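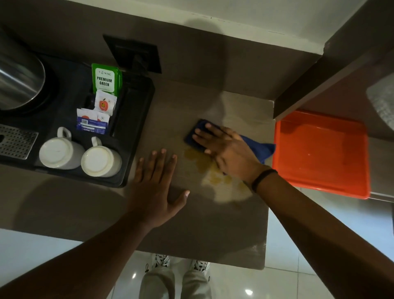 I have a thing about hotel breakfasts, and the thing is that I want them to stop trying so hard. Last January I stayed 16 nights in four different places for work, and by the end of it I was ready to write to somebody. I'm writing to you instead!

My complaint is with the buffet. Everybody loves the buffet, I know. My coworker Keegan Baxter plans his whole trip around it (he skips dinner the night before, he has a system). But walk around one at nine-thirty and look at what's left. Eggs that have been under a lamp since six. A tray of melon, always the pale kind. Five sorts of cereal in those tubes with the knob you twist, so half of it ends up on your shoe. A place in Hovland had 63 items on its breakfast, and I know that because there was a sign bragging about it. I ate toast.

What I'd like is a short menu and a person in a kitchen. Two egg dishes, one bowl of oatmeal, decent bread, fruit that somebody tasted before they bought it. The best breakfast of my whole trip was at a guesthouse in Dirkley run by Margit Grønli, where you got what she was making that day. It was potato pancakes with sour cream the first morning and a soft-boiled egg with rye bread the second. I'd have stayed a week if the company had let me.

People tell me the buffet is about choice, and I get that, especially if you have kids along. My sister's two will only eat things that are beige, and they do fine at a buffet. Then again they'd do fine with plain toast and a banana, and any kitchen can manage that.

And there's the waste. I asked a manager once what happens to the leftover pastries at eleven and she gave me a look – a kind look, but a look – and changed the subject to checkout times. I've seen whole baskets of croissants go back through that swinging door. Some hotels pass food along to a shelter, and good for them. Most of the ones I've asked don't.

I'd happily pay a few dollars more for less. Put the coffee in a pot on my table, bring me one hot plate, and let me sit there with my book for half an hour without anyone reaching across me for the tongs. If a hotel printed "small breakfast, cooked when you sit down" on its website, I'd book it before I even looked at the room. Keegan says I'd be the only guest. Fine, more bread for me.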